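Section 4: Fitting and loading the roll-out rack

I wrote this for everyone who uses the Rerton kitchen, so if you already know your way around a sink you can skip to step 3. The rack is the Gratimeo one, and I'm quite fond of it!

1. Clear the sink first. Take out any cutlery and check the drain strainer is seated properly (peas get under it, don't ask me how).

2. Unroll the rack over the basin so both ends sit on the sink rim. The rods should run flat. If one end rocks, lift the whole thing and lay it down again - dragging it marks the steel.

3. Rinse before you rack. I know, I know, but soapy cups leave streaks and then I end up washing them twice.

4. Lay light cups on their sides across the rods, or upside down if they'll stay put. Plates and anything heavier go in the pull-out drawer under the counter, which has its own wire rack.

CAUTION: The roll-out rack takes 2 kg at the most. My big casserole is over that on its own, so it gets dried with a tea towel and put straight away.

White cups show every smudge, so give them a second look before they go back in the cupboard.
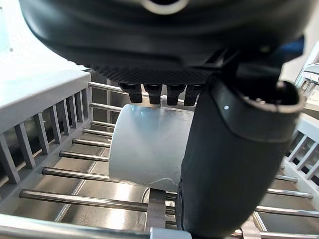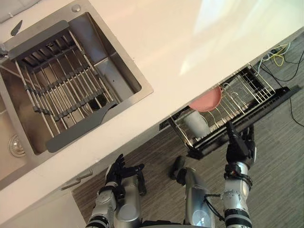 Eldana Feyisa wrote back after reading the January version to say that step 4 had the mugs wrong: thick handled ones dry faster upside down with a gap between them, and she'd like that put in. Fair enough, consider it in.

5. Slide the drawer all the way out before loading it, and fill from the back. Half open, you'll be reaching past wet plates and dripping on the carpet, which takes forever to dry.

6. When everything's dry, wipe the rods along their length with a soft cloth, then roll the rack up and store it on its end.

NOTE: Please don't use the rack as a trivet. Hot pans go on the stove, and the plastic parts won't thank you for trying it.

Descaling is in Section 5.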